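4.3 Importing photographs into the Volska catalogue

Before importing, connect the card reader and check that the library drive has free space. A library of 2,631 raw files at 28 MB each needs 72 GB or slightly more.

1. Open Library > Import and select the card. Volska lists the folders found on it.

2. Choose a destination. The default is a folder named by date of capture, for example 2021-04-06. 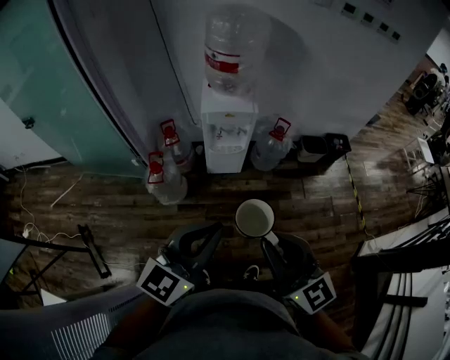
If the camera clock was wrong when the pictures were taken, leave Rename Files switched off at this stage. Capture times can be corrected later (see 4.5), but file names already written are not updated.

3. Select a preview size. Standard previews are enough for sorting. Full previews take longer to build and are only needed for checking focus.

4. Tick Skip Duplicates. Files are compared by name, size and capture time. Edited copies are treated as new files.

5. Press Start. The counter at the bottom left shows files copied and files remaining.

CAUTION: Do not remove the card while the counter is running. A file interrupted during copying is marked with a grey triangle and must be imported again.

NOTE: Night exposures may look too dark in the import window. The window shows the small preview stored by the camera, without noise reduction or any Volska preset.

6. When the counter stops, open the Error List. Error 633 means that a file was copied but could not be read back. Delete the copy and repeat the import for that file only.
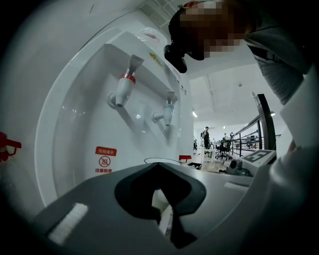 7. Eject the card from within Volska. Format it in the camera once the backup in 4.4 is complete.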